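Comparing two grippers in the simulated cell

Run both grippers on the same program before you order either one. Load the cell, mount the Pagano two-finger gripper and set the finger stroke to 15 mm. Save the pick pose as a named point — you will need it again for the Plolero.
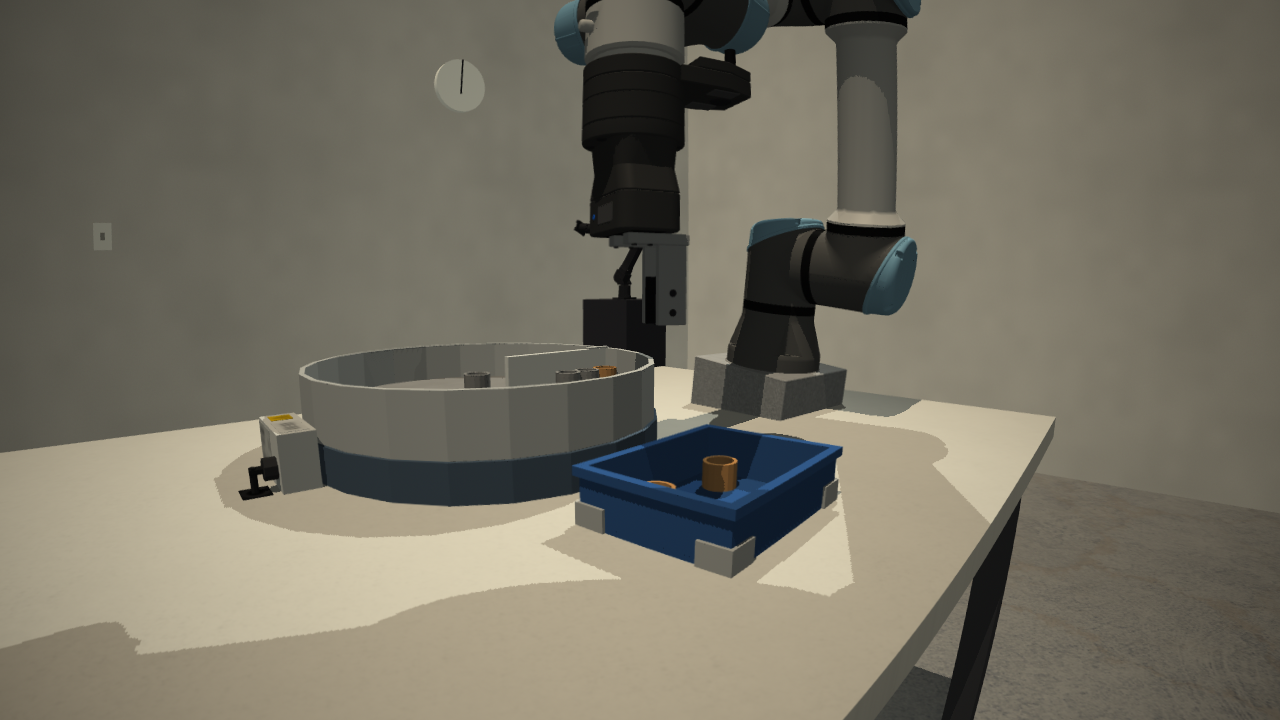 Do I have to re-teach the pick pose after a gripper change?
Only the tool center point. Enter the new finger length and the saved pose will follow.

Start with the cylinders in the bowl feeder, then the ones in the blue bin. Run 168 picks per gripper and write down each miss. Ulla Ljungberg's log sheet has a column for it.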